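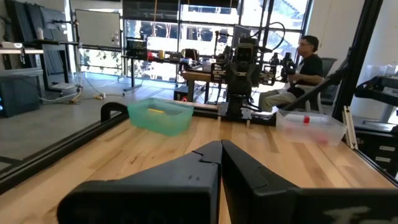
A butcher-block tabletop with black metal rails on both sides.

Judging by hashtag is a bad way to run a food contest. The Flikonham sandwich giveaway offered $400 to whoever posted the best clip, and the rules ran to two lines. Neither line defined "best."

In practice the prize goes to the account with the most followers. Yaneth Mamani placed second last June with a clean, well-timed video; the winner posted a still photo and had a larger audience. The shop got its reach, so by its own measure the contest worked.

I would change two things. Publish the scoring weights before entries open -- Voletti does this for its recipe contest -- and cap the share of the score that comes from likes. Entrants can then decide if the time is worth spending.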